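Stitching evening fills the hall at Rarwood

The big room at Rastell was warm and busy last month, when the Rarwood skills club gave its July evening over to suturing. Visitors gathered to follow the needle and its fine black thread.

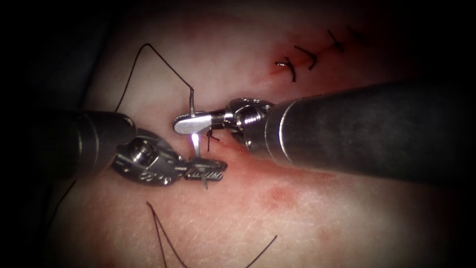

## Rows on the pad

By 6 o'clock the talk was all of spacing, and how neat rows come from patience.

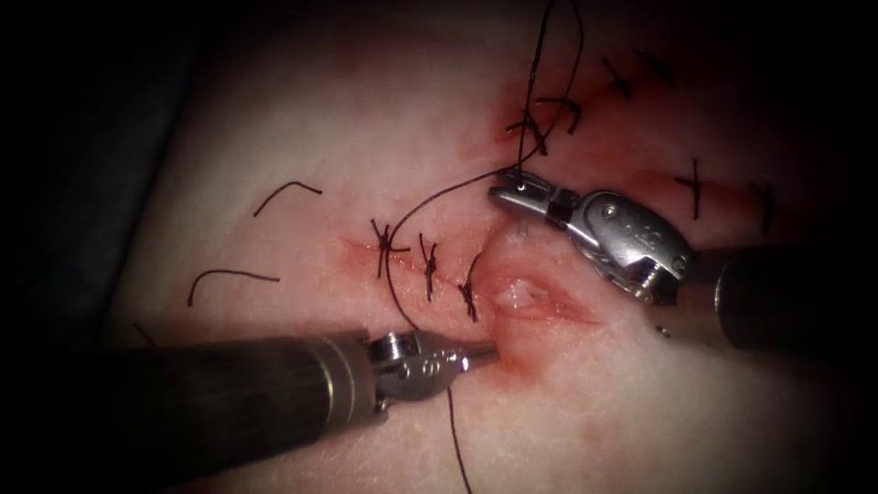 One visitor from Tessier wondered whether knots or spacing took longer to learn, and was told knots, by a mile.

Tea came round at half past, with a very good lemon cake. 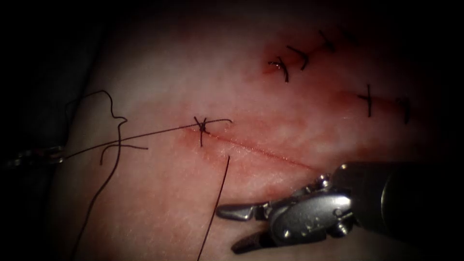 The club has been going for three years now, and its evenings keep getting fuller. Knots were the favourite subject over the cups, and the dark one at the left end of the straight red cut got plenty of kind words.

Then it was back to curved needles.

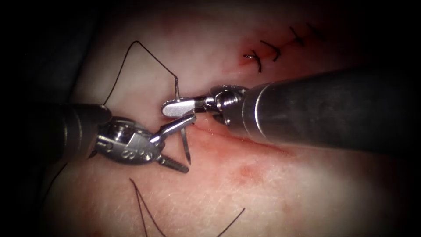 A reader in Irkau writes that she would gladly travel 40 miles for another evening like it, and asks for more chairs.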